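Gullton round armchair: seven months of daily sitting

Tiled living room, one adult using it most evenings, visitors at weekends. 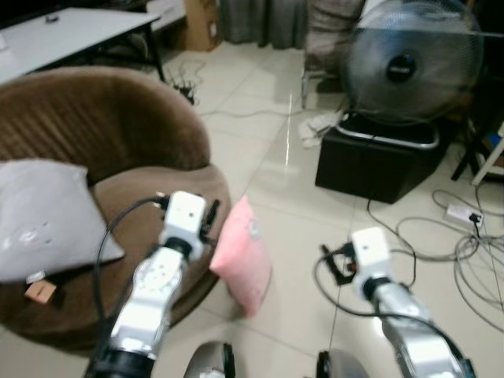 What I was looking for

I wanted one large chair for reading and watching television, wide enough to sit sideways in with my legs up. The sofa is grey and I didn't want a match for it. I also didn't want anything with a recliner mechanism, as the last one I owned broke and could not be repaired for less than the price of a replacement.

The Gullton is a round armchair with a ribbed back that curves round the seat. I bought it in brown. It also comes in green and a dark cream. I sat in the green one in the Plerngate showroom for a quarter of an hour before ordering, and I would advise anybody to do the same, because the depth won't suit everyone.

Price and delivery

I paid 630 including delivery to the room. Delivery took 11 days against a promised fortnight. Two men brought it up and it came through the front door on its side with very little to spare. If your doorway is narrow, measure it with the door off its hinges as well as on.

There was nothing to assemble apart from the feet, which screw in by hand. The box was enormous and the firm didn't take it away.

Comfort

The seat is firm. For the first month I thought it was too firm, and then it softened slightly and has stayed the same since. The front edge hasn't sagged.

The depth is the main thing to know. I am fairly tall and with my back against the ribs my knees only just come over the edge. My friend Hiwot Hailu is a good deal shorter and can't sit in it with her feet on the floor unless she has a cushion behind her. With one she likes it very much. I use a pillow at my lower back too. It isn't supplied with any, so allow for that in the cost.

The back is low. It supports you to the shoulder blades and no higher. If you like to fall asleep upright in a chair, buy something else. Curled up on one side it is very good, and that is how I mostly use it.

The ribs

I was worried that I would feel them. I don't, even in a thin shirt. They do collect crumbs and dust in the channels, and a flat upholstery nozzle rides over the top without picking much up. The narrow crevice nozzle works, and takes five minutes if you follow each rib down. I do it every couple of weeks.

The fabric itself has worn well. Tea wiped off it with a damp cloth and left no ring. It has bobbled a little where my arm rests, and a fabric shaver dealt with that.

Cushions

Plain ordinary pillows suit it better than stiff square cushions. The curve of the back pushes a square one forward until it falls off the front. I have a light grey pillow and a pink one, and the grey one stays put if it is pressed well into the side. The pink one is plumper and ends up on the floor more often.

On a tiled floor

Our tiles are large and glossy and the chair did slide at first when I sat down heavily. The feet have hard plastic pads. I stuck felt on them, which made it worse, then changed to rubber discs, which stopped it altogether. The maker should put rubber ones in the bag.

It is heavy to move for cleaning. I can push it by myself on tile but I wouldn't like to try on carpet.

In hot weather

This is my one real complaint. The back wraps round you and holds the heat, and from June onwards I need the fan on. A chair with open arms would be cooler.

Compared with the Imach

I also tried the Imach tub chair, which is cheaper and has a higher back. It is narrower, and the seat cushion lifts out so that you can turn it over. If you have a small room or want to sit upright, the Imach is the better buy. I couldn't get my feet up in it, so for me it was out.

Would I buy it again

Yes, at this price, though I would look harder at the cream. Brown shows pale dust more than I expected. Four stars out of five, with the lost one for the heat and the plastic feet.

Reviewed by Nour Awad, May 19, 2025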